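Gilimell Three-Seat Sofa in Sage Gray

Product code 1691
By Pichon

Overview

The Gilimell is the sofa we end up talking about most, and I think it's because people come in looking for something to sit on and go home thinking about everything else they do on a sofa. Napping, reading, eating toast, sorting the wash while the game is on! It has a deep, flat seat, a low rounded front edge, and a woven cover in a soft gray that leans a little toward green. In a north-facing room it looks gray. Put it near a window with plants and the green comes right up.

Bernadette Lemaire drew the first version for Pichon as a two-seater, and the three-seat followed when customers kept asking for one long enough to stretch out on. The shape has hardly changed. The arms got slimmer, the back cushions got a bit firmer, and the feet went from black to a plain finish that goes with more floors.

The cover

The fabric is called Jirnent, and it's a fine, tight weave with very little pile. You can feel the texture with your fingertips but it won't leave a pattern on your cheek after a nap (I have tested this more than once). It's smooth enough that clothes slide over it without catching, and crumbs brush off instead of working their way in.

Jirnent comes in 5 colors: sage gray, oat, rust, ink and moss. Sage gray is the one we keep on the floor and the one that ships fastest. We'll mail swatches of all of them, and please do ask for some, as this color in particular looks different on every screen. Lay the swatch flat on your current sofa and leave it there for a day and an evening before you decide.

The seat

The seat is broad and level, with a foam core and a thin wrap of fiber on top so it doesn't feel like a bench. It gives when you sit and comes back when you stand. Because there's no deep dip between the cushions, you can use it as a surface too -- spread out a sewing project, wrap a present, smooth a few things flat before they go in the drawer.

Laundry is where it really wins me over. The seat is at a good height for folding if you're kneeling on the rug or sitting on a low stool, and bright team colors show up so well against the gray that you can find the other sock in no time. A pair of red shorts with white trim and a big 23 on them is hard to lose on this cover, even with another red garment heaped up next to it.
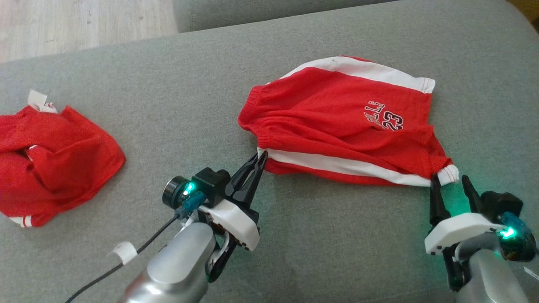

Care and cleaning

Vacuum with the soft brush, going with the weave. For spills, blot first with a dry white cloth, then a damp one, working in from the outside of the mark. Don't rub. A drop of mild dish soap in cool water handles most food.

The seat and back covers zip off. Wash them cold, on a gentle cycle, zipped closed and inside out, and hang them to dry. They go back on most easily when they're just barely damp. Keep them out of the dryer, please! The weave tightens up and you'll be wrestling with the zippers.

Wash new red, navy or black clothes before you leave them in a damp pile on any light fabric, this one included. Dye can travel, and it's much harder to get out of a cushion than out of a towel.

Flip the seat cushions whenever you vacuum under them. Swap left and right at the same time if one person in the house has a favorite end.

Delivery and setup

The sofa ships in two boxes. The frame arrives with the back folded down, and the back lifts and locks with four bolts (wrench included). The feet screw in by hand. Set aside half an hour, plus another half hour for the cushions to fill out once they're out of the plastic. They'll look a bit sad at first -- give them until the next morning.

Delivery is handled by Prurulus, who will call before they come. They'll carry the boxes to the room you choose and take the cardboard away if you ask them when they call. Measure your doorways and any turn in the stairs first. The larger box weighs more than it looks, so have a second person around if you plan to move it later.

Felt pads for the feet come in the hardware bag. Put them on before you stand the sofa up if you have wood floors.

Spare parts

Covers, feet and single cushions can all be ordered separately in any current color. Quote product code 1691 and tell us which side the cushion is from as you sit on the sofa. Covers in sage gray are normally in stock, and the other colors are sewn to order.

Last updated 1 January 2021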